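1/24/25

Clearing out the sitting corner

I put off the corner by the window for most of the winter. It's where we drop things when we come in, and by the middle of January the chair had stopped being a chair. Kjell asked if he could sit in it and I told him to try the stairs.

So this week I did it. It took two evenings, mostly because I kept stopping to read old mail.

The first evening was paper. There were catalogs from Prollden going back to July, a warranty booklet for a kettle we gave to Randi, and three takeout menus from the same place in Warkcombe, which has since changed its phone number. I kept the warranty booklet and mailed it to her. Everything else went.

The second evening was everything that wasn't paper. I've tried sorting into boxes before and it doesn't work for me. I end up with nicely labeled boxes that sit in the hall until spring. Bags work better. A bag looks like trash, so I want it out of the house, and that keeps me moving.

I use thin ones, the kind you can partly see through. Stellan buys the heavy black ones and says mine tear. They do tear if you put a picture frame in them, so don't put a picture frame in them. What I like is being able to check what's inside without untying the thing. Last year I threw out a good pair of gloves in a black bag and didn't work it out until the truck had gone.

I also stopped filling them to the top. Half full is plenty. You can still gather the top properly, and it doesn't split on the way down the steps.

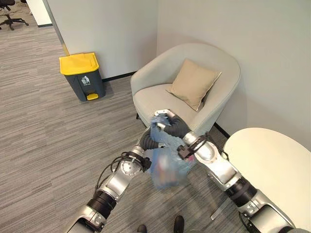

The armchair is staying. Roald thinks it's too low and he may be right, but it fits into the corner and the rounded back is comfortable for reading. I had a second pillow on it for a while and took that away. One is enough – with two there was nowhere to put your elbows.

The yellow-lidded bin stays next to it too. I know a pedal bin beside an armchair isn't what the magazines do. When it was in the kitchen, though, the wrappers and envelopes never made it that far. They went on the little round table and then on the floor.

Still to do: vacuum the carpet tiles along the wall, and find somewhere else for the Mimetti lamp, which needs a new plug before anyone uses it. Bjarke has offered to look at it this weekend.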